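Library > Open Textbooks > Household Chemistry > Part 2

Posted in: Chapters, Color and Surfaces

September - by the Girkero Open Texts desk

Chapter 6: Why Gray Is Never Just Gray

I painted my first kitchen with a can of Cindinell gray that looked perfect in the store. By suppertime it was blue. The next morning it was sort of brown near the stove, and I spent a whole weekend convinced I'd been sold the wrong can (I hadn't - I checked the lid twice).

So this chapter is about pigments, and why a color you mix in a bucket can wander so much once it's on a wall. We'll get to the chemistry of binders in a bit, and yes, there's some math, but it's the friendly kind.

Let's start with what a gray paint is made of. Most of it is white pigment, usually titanium dioxide, with a little black stirred in. If the black is carbon, the mix tends to lean blue. Add a pinch of yellow or red iron oxide and it warms right up. I love this part! You can make a dozen grays from the same two cans and a teaspoon.
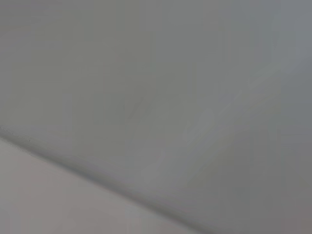

6.1 Light Gets a Vote

A matte gray can pass from cool and slightly bluish to a darker gray-brown without a second pigment coming anywhere near it. Daylight from a north window is rich in blue, an old-style bulb is rich in yellow and red, and a neutral paint sends back whatever it's handed. A colored floor bounces some too.

Try this before you read on. Paint two cards from the same jar, let them dry overnight, and put one by a window and the other under a lamp. Write down what you'd call each color, then swap the cards and do it again. My own notes from this say "wet slate" and "mushroom soup," and both cards came out of one jar of Plitance flat.

Keep the cards - we'll need them in section 6.2, where we add a gloss varnish to half of each one and look at how a shiny surface changes the way a color reads.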